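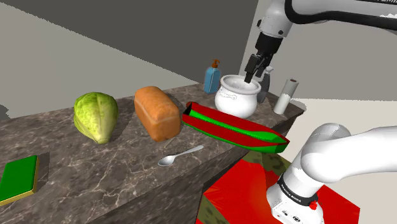

Render: N. Zoubi, Hukholm kitchen cell, simulation build 21

Notebook, June, started 7.40 am

Counter-clearing task for the Hukholm staff kitchen, still in sim. Arm is the Franka on the red pedestal, two-finger gripper. Current layout has the white pot towards the back, cabbage and bread on the near side of it, sponge at the far left, spoon near the front edge. Paper towels and the bottles stay put and are treated as fixed.

Set for this round: 200 episodes, plus 4 reruns from the last build to check the logging. Nisreen changed the contact settings on the pot rim overnight. Have not touched grasp force.

Main item today is the spoon. Thin handle, flat on stone, very little to get the fingers under. Doaa Erraji went over to Hukholm to watch the afternoon shift and reports that they don't pick spoons off the counter at all. They slide them to the edge and catch them. Worth trying as a separate primitive before we spend more on the pinch grasp.

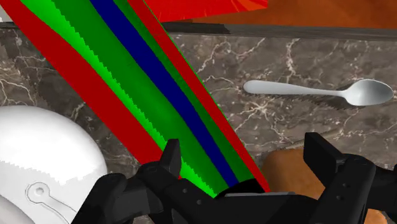 Spoon on the marble, view over the gripper. Shadow edges are stepped at this setting.

Shadow quality to be raised before any more images go to the detector. The veining in the stone is also a candidate for false edges. Doaa to try a plain grey counter as a control.

Notes from the shift visit, copied from Doaa's sheet:

Two people on clearing now, one on dishes. Under the Mikitz plan the arm takes the counter between 2 and 4 pm and one of the clearing staff moves to prep. Staff asked who resets the cell when it stops. The plan doesn't say. At present that would fall to whoever is on dishes, who has wet hands and no training on it. Raised with Ní Mhurchú, no answer yet.

Second point – the staff put things down wherever there is room, and the arm needs the front strip kept clear. That is a change to how they work and should be written down as one, with time allowed for it. Fostolix quoted the job as having no effect on the shift. I don't agree and have said so in the cost sheet, line 209.

To do:
Slide-to-edge primitive, first version (me)
Plain counter control (Doaa)
Reset procedure, one page, everyday language (Nisreen)
Ask Hukholm whether the prep move changes anyone's hours

Stopped 5.15 pm. Batch left running.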